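Stelludville Community Boards > Food & Groceries > Snacks
Thread: Baked chips in the tall skinny bags, worth it or not?
11 replies

pretzel_dan
So the Zukeck market over by the bus depot has put in a whole new aisle of imported chips and I have been working my way down it like it's my job. Mostly great. But I keep going back and forth on the baked ones. My wife loves them, I think they taste like a cracker that got left in a drawer. Am I buying the wrong kind? I like a loud flavor, if that helps. Barbecue, cumin, anything that stays on your fingers.

mollusk681
Depends which baked ones! There's a huge spread. Some are basically potato air and some have a real snap to them. What does the bag look like?

pretzel_dan
Silver, with a mountain on it. I threw it out already so I can't tell you more than that. It was plain salted, if that matters.

mollusk681
Well there's your problem, plain salted. Baked chips need the powder. Without the oil you've got nothing carrying the taste, so go for a flavor that does some work. I'd get the yellow and gold one, 乐吧, in barbecue. It's a tall narrow bag with pictures of chips and vegetables running along it on a kind of film strip, so you can spot it from the end of the aisle.

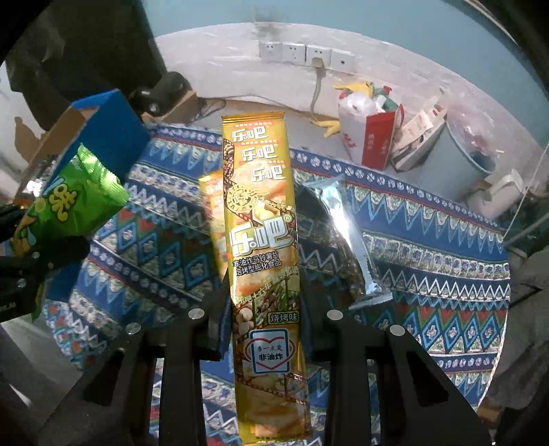
Photo: mollusk681 / Stelludville Boards member gallery

The flavor is on the little label low down on the right, 烧烤味, that's barbecue. And the badge under it with the red heart says 非油炸, not fried. Match those characters up on your phone and you'll get the right one even if the shelf tags are a mess (at Zukeck they are always a mess).

pretzel_dan
Ok this is super useful, thank you! I've walked right past that one. I figured yellow meant cheese.

Erhan Tuncer
I'm going to disagree with mollusk here, sorry. I've had the barbecue and it's fine for the first handful, then it's all sweet and no smoke. If Dan wants something that stays on his fingers he should get regular fried chips and just eat fewer of them. Baked is a compromise and you can taste the compromise.

mollusk681
"Eat fewer of them" says the man who brought one family size bag to the potluck and finished it in the parking lot.

Erhan Tuncer
That was a long potluck.

ghorbani_fan_3514
Team baked over here. I can't do greasy anymore, it sits in my stomach like a brick, and I've been pretty happy with the baked barbecue. They're more like a puffed crisp than a sliced chip though, so don't go in expecting kettle style or you'll be mad about it. Where I agree with Erhan is the sweetness. I fix that with chili powder shaken right into the bag. Fold the top over, shake, done.

Also, has anybody checked the Ghorbani store instead? Their snack shelf is smaller but it turns over faster, so you don't get bags that have been sitting there since forever. I got a box of mixed flavors there in March and every one of them was crunchy.

pretzel_dan
Went Saturday! Got the barbecue plus a green bag I grabbed purely for the color. Verdict: mollusk wins, mostly. Way better than the silver mountain ones. Good crunch, the powder is strong at the top and then sort of fades, and I did end up doing the chili powder thing halfway through. My wife says I've ruined them. She has her own bag now - we each write our name on it.

Erhan, I do get what you mean about the smoke. There's not much of it. I didn't mind.

Erhan Tuncer
I'll take "mostly." Try the fried ones from Cestach next, the ridged kind, and then come back and tell me baked is the same. They keep them on the bottom shelf by the noodles, so you have to crouch.

mollusk681
Nobody said the same! I said good. Dan, how was the green one?

pretzel_dan
Haven't opened it yet, saving it for the game. Will report back.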